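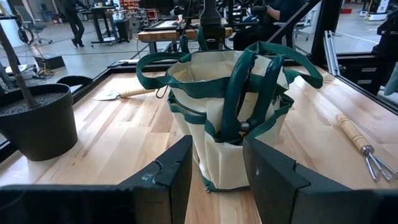 Archivado en: Bodas y otros gastos

29 de agosto de 2024

Me caso en octubre (bueno, nos casamos, Ghazal también tiene algo que decir) y llevo todo el verano mirando presupuestos de fotógrafos. Pensaba que lo difícil sería elegir entre estilos. Lo difícil es entender qué te están vendiendo.

El primer presupuesto fue el de un estudio que se llama Stirnora. 3000 euros por "cobertura emocional completa". Pregunté cuántas horas eran y me contestaron que ellos no trabajan por horas, que trabajan por momentos. Muy bien. ¿Y cuántos momentos entran? Tres correos después supe que la cobertura emocional se acaba después de la tarta y que, si la emoción se alarga hasta el baile, hay un suplemento de 400 euros.

No digo que sea caro. Tengo una amiga, Piyumi Bhuiyan, que hizo bodas durante varias temporadas y me ha explicado muchas veces lo que hay detrás: el equipo duplicado por si falla algo, los seguros, las semanas de edición, los fines de semana que no vuelven. Me lo creo todo. Lo que no me creo es el vocabulario. Si un profesional vale lo que cobra, y muchos lo valen, que ponga las horas, las fotos y el plazo de entrega en un papel.

Luego está el asunto de la sesión de preboda. Todos la incluyen "de regalo", y cuando pides que la quiten para bajar el precio resulta que no se puede, porque es un regalo. Drernico, el segundo estudio, insistía en que sirve para perder el miedo a la cámara. Puede ser. Yo le tengo el mismo miedo a la cámara desde la comunión y dudo que se me pase por andar de la mano por un trigal a las ocho de la tarde. Ghazal opina que soy una exagerada y que las fotos del trigal quedan bonitas. Quedan bonitas, sí. También quedan todas iguales: hemos visto galerías de 12 parejas distintas y a la quinta ya no sabía si estaba mirando una nueva o había vuelto atrás sin querer.

Eso me lleva a lo de las galerías. Las webs enseñan lo mejor de lo mejor, lo cual es normal, yo haría igual. Pero pedid una boda entera, de la primera foto a la última. De los estudios a los que se lo pedí, uno me la mandó el mismo día, otro me mandó "una selección amplia" y los demás me hablaron de privacidad, con las mismas parejas puestas a toda pantalla en su portada.

La boda entera la mandó Sikder, que es un estudio pequeño y con una web bastante fea. Había fotos flojas. Un par de discursos con gente masticando, una foto de grupo en la que media familia mira a otro lado. Me dio más confianza que todo lo anterior. Se veía cómo resuelven un salón oscuro, por ejemplo, y el nuestro en Kosthorpe es oscuro como una bodega.

Con ellos tenemos una llamada la semana que viene. Llevo apuntadas 14 preguntas, y Ghazal Nikzad, mi futuro cónyuge, me ha pedido que las deje en la mitad. La del plazo de entrega se queda. La de quién viene si el fotógrafo se pone malo, también.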